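Why Is Spit So Good for Your Teeth?
by Niamh Noonan

I clean teeth for a living, and every September I visit the school in Skeviddale, where 148 kids get to ask me anything they like about mouths. Last time a boy put up his hand and asked, "What is spit even for?" Everybody laughed. I was thrilled, because spit is my favorite subject!

The grown-up word for spit is saliva (say it like this: suh-LIE-vuh). It's nearly all water. The rest is a mix of tiny useful things, like minerals and stuff that helps break down food. You make it in little squishy parts called glands. The biggest ones are in your cheeks, in front of your ears, and you have more under your tongue and your jaw. Think about biting a lemon. Did your mouth just get wetter? Those were your glands getting to work, and there isn't even a lemon!

So what does it do all day?

First, it helps you eat. Try chewing a dry cracker and you'll feel it go from crumbs to mush. Spit makes food soft and slippery so it can slide down your throat. It helps you taste, too. Dry your tongue with a clean paper towel, put a few grains of sugar on it and wait. You won't taste much until the spit comes back.

Then there's the part I care about most. Your mouth is full of bacteria, which are living things much too small to see. Plenty of them do no harm, but some love sugar as much as you do. When you eat a cookie, they eat some too, and they make acid. Acid pulls minerals out of the hard outside of your teeth, which is called enamel. If that keeps happening over and over, you can end up with a little hole, and that's a cavity.

Spit fights back. It washes away bits of food, it makes the acid weaker, and it carries minerals that can go back into your enamel. It needs some time to do that, though. If you nibble candy all afternoon, your poor spit never gets to catch up – the acid just keeps on coming. Having your treat with a meal is a lot easier on your teeth.
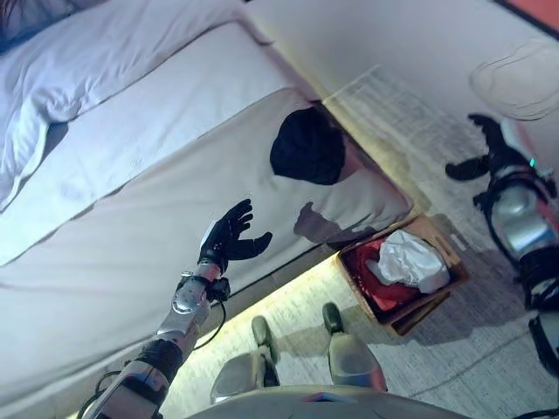 White pillow, white duvet. Have you brushed yet?

Now for the night. When you fall asleep, your glands slow way down and you make much less spit. (That's partly why your mouth can feel sticky in the morning, and why your breath can be a bit, well, stinky.) If there's still sugar on your teeth, the bacteria can have a feast for hours with hardly any spit to wash the acid away.

That's why brushing before bed matters so much. Brush for 2 minutes with fluoride toothpaste, get the backs of the teeth as well as the fronts, and spit out the foam when you're done. After that it's only water until breakfast. Yes, milk counts as a drink with sugar in it!

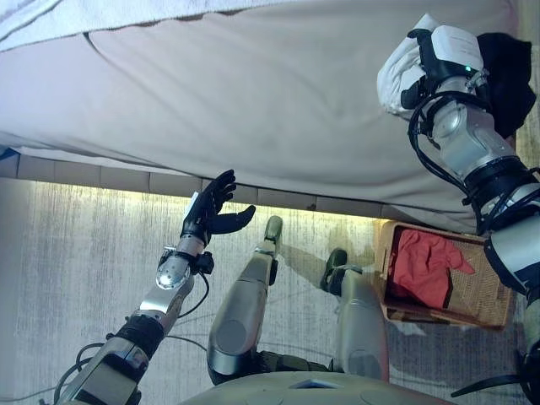

A big bed with a pale fitted sheet.

What about kids who sleep with their mouths open? Their mouths get even drier. Everyone does it with a stuffy nose, so don't worry about that. If you wake up with a dry mouth most mornings, tell a grown-up and mention it at your next checkup.

Here are some words to remember:

Saliva: the proper name for spit
Gland: a body part that makes something, like spit or sweat
Enamel: the hard outside of a tooth
Cavity: a hole in a tooth

And if you want your glands to do well, drink water when you're thirsty and chew crunchy things like celery. Chewing gets the spit flowing!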